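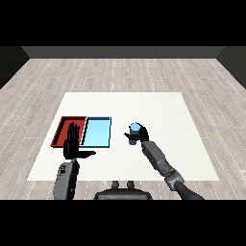
I keep a running page of shop tips, mostly glue and drill bits and how to get paint out of a hinge, and this month it's all going to be about Marty. Marty is the two-handed robot that lives at the end of my bench in Manasmont. He's a Citari kit, I built him over one very long winter, and his job is sorting hardware into trays. In August he squeezed a tube of lubricant until it burst and then refused to let go of it. I got a face full of silicone grease and a good long list of things I should have been doing all along.

So, tips! Most of these work for any hobby arm or gripper, and a few are good for plain old power tools too.

## What went wrong, quickly

Marty picks up a part with the right hand and sets it down in the red tray or the blue tray. The left hand mostly holds still or steadies things. I'd practiced the whole routine in the simulator and it looked great, with the fingers closing nicely around a smooth little cylinder every time. Then I swapped in real stuff. The first hour went fine. The tube went in, the fingers closed, the hand didn't feel what it expected to feel, and it kept closing.

The grip limit was set to 80. It should have been 10. That number is a percent of full squeeze, and I'd bumped it up weeks earlier when he kept dropping a fat steel bolt, meaning to put it right back. You can guess how that went.

The second thing (and this is the part that bugs me more) is that when I hit the stop switch, the hand stayed shut. The stop cut the motion commands but the fingers kept their last position under power. I stood there with a hand on the switch thinking he'd let go any second now.

## Write the limit on tape

Put a strip of masking tape on the edge of the bench and write the current grip setting on it in marker. If you change the setting, you change the tape. It sounds silly for something that's right there on a screen, but I don't look at the screen when I'm loading parts, I look at the bench.

I use blue tape for "normal" and orange tape for "I messed with this." Orange tape has to come off before I go in for supper. Any two colors will do, as long as you don't run out of one and start substituting. I did that once with the paint cans and ended up with a green lawn chair.

## Find out what your stop switch does

Please do this one today. Not all stop switches mean the same thing, and the label on mine just says STOP, so no help there.

Try it empty first:

1. Run the slowest motion you've got, with nothing in the hands.
2. Hit the switch halfway through.
3. Watch the arm. Does it freeze, or does it go limp and drop?
4. Watch the fingers separately. Mine hold.
5. Write down both answers and stick them next to the switch.

Then do it again with something soft in the hand, like a rolled sock. Stand back while you do it, well outside where the arm can swing. A limp arm can come down harder than you'd think, and if yours is the limp kind, put a folded towel on the bench under it before you test.

I ended up with two controls. The big red one freezes the motion. The second is a plain rocker switch that kills power to the fingers only, so they go slack and whatever's in there can be pulled out. For the tube I had to yank the wall plug, and the outlet is behind the shelving, behind a sack of potting soil. Which brings me to—

## Get the plug where you can reach it

No robot, bench grinder or anything else that can grab you should be plugged in behind a sack of potting soil. I moved mine to a power strip screwed to the front leg of the bench, switch facing out, at knee height. I can hit it with my foot, with both hands full of grease, which I have now tested by accident.

Label the cord too. A bread bag clip works well, the flat plastic kind. Write on it with a fine marker and snap it on right by the plug. If you've got a dozen black cords going into one strip you'll be glad of it.

## Start every new part with a dummy

The simulator is wonderful and I'd never go back to doing without it. I can let Marty fumble all night and not lose one washer. But the cylinder in my sim is perfectly stiff. It doesn't dent or leak, and it doesn't have a crimped end that catches on a fingertip. The tube was soft, so the fingers never hit the firm push-back they were waiting for.

Now every new thing gets a stand-in first. My favorites:

- A foam hair roller, for anything tube shaped. It squashes, it shows you where the fingers land, and it springs back.
- Modeling clay rolled to size. Best one of all for checking squeeze, as you can read the dents afterward. Dust it with cornstarch or it sticks to the rubber.
- An empty pill bottle with a few dry beans in it. If it rattles on the way over to the tray, you're moving too fast.
- A raw egg in a sandwich bag, if you're feeling brave. I'm up to 2 eggs lost. The dog had no complaints.

If the clay comes out with dents deeper than a fingernail, turn the grip down and go again.

## Keep squishy and hard parts in separate batches

I used to dump everything in together, since the whole point was that the robot sorts it. But a setting that's right for bolts is wrong for a tube of anything, and I don't trust myself to write something clever that switches back and forth. So bolts and brackets go one evening, caps and tubes and rubber feet go another. Nothing pressurized goes in at all. No spray cans, no butane, no lighters, no batteries. If squeezing it in a vise would scare you, don't hand it to a robot.

## Getting grease off a robot hand

Silicone grease is miserable stuff to get rid of and I tried about everything under the sink. What worked:

First, power off at the wall. Then scrape the big globs off with an old gift card and wipe with dry paper towels until they stop coming away shiny. Don't add anything wet yet, you'll only spread it. After that, a cotton swab just barely damp with rubbing alcohol, in between the finger joints, one joint at a time. Try it on a hidden spot first in case your finger pads don't like alcohol. Mine went a little dull but that's all.

Do not spray anything at the hand. There are motors in there. Spray the rag if you must.

For the bench, dry baking soda, let it sit, brush it off, then dish soap and hot water. For the shirt, I gave up. It's a shop shirt now.

And glasses! I was wearing mine and they took the worst of it. Regular glasses aren't shop glasses, so I now have a proper pair hanging on a cup hook directly in front of Marty, where I have to move them to get to the trays.

## Look at the joints while you're in there

With everything off and clean, I wiggled each finger and found one that was stiff on the right hand. A bit of wire insulation had worked its way down into the knuckle. I can't swear that it had anything to do with the tube. It could have been there for ages. But it came out with tweezers and the finger moves freely now, so I check every knuckle before I start, same as you'd check the guard on a saw.

A dental pick is the best tool for this. A straightened paper clip is the second best, if you round the tip off with a file so it doesn't scratch.

## Tell the seller

I wrote to the shop in Satitstead where I bought the kit and asked about the fingers staying shut on a stop. They wrote back pretty fast and said it's meant to do that, so the robot doesn't drop what it's carrying when you stop it. Okay, fair, I can see wanting that if he's holding something heavy over your foot. I'd still like it in bigger print. It's on page 115 of the manual, and I had read as far as the cable ties.

If you've got a manual you haven't finished (hello), skip to the index and look up "stop," "hold" and "power loss." Stick a flag on each page. Takes the length of a cup of coffee.

## My checklist, as it's taped up now

- Orange tape on the bench? Fix the setting first.
- Glasses on, sleeves up, nothing dangling.
- Foot can reach the power strip.
- Wiggle the knuckles, power off.
- Empty run, slow, hit the stop once.
- Dummy part, then real part.
- Hands out of the trays until both arms are parked.

That last one is the hardest for me. A washer lands crooked and I want to reach in and nudge it. I've started keeping a wooden spoon on the bench for nudging, and if Marty wants to crush a spoon he's welcome to it. It was the one with the burned handle anyway.

Next month is back to normal, I've got a whole pile of notes on un-sticking drawers. If you have a good trick for keeping candle wax from flaking off the runners, send it in.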